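Dranby Completes Furniture and Storage Refit of the Oravec Lecture Hall

September 8, 2026

Dranby, a supplier of furniture and fittings for teaching spaces, has completed the refit of the Oravec lecture hall. The contract covered the fixed seating, the presenter's table, and a written scheme for the items kept on the table between sessions. The hall returned to normal use at the start of the current term.

The hall seats 200 in curved rows. The existing seat layout was retained. Dranby inspected all seat fixings, replaced 43 that did not meet the torque requirement in the specification, and re-leveled the two front rows. Row spacing and aisle widths are unchanged, so the evacuation plan for the hall remains valid without revision.

The main change is at the front of the hall. The former lectern has been removed and replaced with a large wooden table in a dark brown gloss finish. The table is supplied under the Dranby product name Herker. It is intended for use from either side, so that a speaker can face the rows while a second person works from the opposite edge.

"The lectern held one laptop and one sheet of paper," said Kamil Jurčo, project manager at Dranby. "Lecturers were placing everything else on the floor or on the first row of seats. The request was for a surface large enough for two people and their materials, with a fixed position for the small items that go missing."

The gloss finish was selected after a trial of three surface samples. The samples were exposed to dry-erase marker, ballpoint ink, coffee, and the cleaning agent used by the building. The gloss sample released all four with a damp cloth. The matte sample retained marker residue after two passes, and the satin sample showed a slight change in sheen where the cleaning agent had been left to dry. Reflection from the ceiling lights was noted as a disadvantage of the gloss finish. It was addressed by reducing the output of the front lighting circuit.
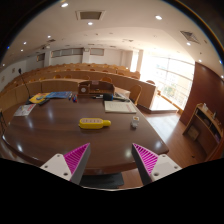
Items for general use stay on the table. Writing instruments, notepads, and printed booklets are placed toward the middle and far side, away from the edge where the speaker stands. A wooden desk organizer with an open compartment serves as the reference point for the layout. At the end of a session the user returns small items to the area next to the organizer and leaves the near part of the table clear for the next speaker's own equipment.

The layout is set out in a one-page sheet, which Dranby supplied in place of the usual furniture care booklet. The sheet contains the following instructions:

Pens and markers are kept together in one group. Dry markers are discarded at the end of the session in which they are found.

Booklets and handouts may overlap but are not stacked more than 41 mm high. Excess copies go to the cabinet by the side door.

Notepads lie flat and closed. Used pages are removed by the person who wrote on them.

Handheld audio equipment lies on its side when not in use. It is not stood on end.

Personal items found after a session are taken to the building office and are not left on the table overnight.

Food is not placed on the table. Drinks are permitted in closed containers.

The height limit for printed matter was set by sightline measurements from the lowest row. Taller stacks on the far side of the table obscured the bottom line of projected text for the two center seats.

Vratislav Zelenák, who coordinates room use at Oravec, said the scheme was tested in May, before the final table was delivered. "We used a temporary table of the same dimensions and ran the normal timetable on it," he said. "The first version of the sheet gave every object its own marked place. Users did not follow it. The second version gives areas, and that one has held. Changeover between two lectures is now shorter because the next speaker has space to put a bag down and connect."

The marked places in the first version consisted of adhesive outlines. These were removed at the end of the first week of testing, and no permanent markings have been applied to the final table.

Cable access is provided by the Trikar channel, a covered duct that runs from the floor box to the underside of the table. The channel replaces the surface-mounted cable cover that previously crossed the speaker's area. Power and network connections were tested at handover. The channel cover can be removed with a standard hex key, and a key is stored in the cabinet by the side door.

Care requirements for the table are limited. The surface is wiped daily with a soft damp cloth and dried. Abrasive pads and solvent-based cleaners are excluded. Adhesive tape is not to be applied to the gloss surface, including low-tack tape, as residue was observed during the trial. Scratches that can be felt with a fingernail are reported to Dranby and repaired on site under the service agreement. Fine surface marks are treated at the annual inspection.

The table is listed in the Dranby catalog under item number 2454. It is supplied assembled or in two sections for rooms with restricted door width. The Oravec table was delivered in two sections and joined in the hall. The layout sheet is included with each order and can be adapted to the timetable and equipment of the receiving institution.

Replacement of the seat upholstery was not part of the contract. An assessment of the upholstery is included in the inspection report, and a separate quotation has been submitted to Oravec.

About Dranby

Dranby designs and installs furniture for lecture halls, seminar rooms, and libraries. Its work includes new installations, the refurbishment of fixed seating, and long-term maintenance agreements. Technical drawings, finish samples, and the layout sheet are available on request from the Dranby projects office.

Contact for technical inquiries: Kamil Jurčo, Projects Office, Dranby

Contact for inquiries on room use: Vratislav Zelenák, Oravec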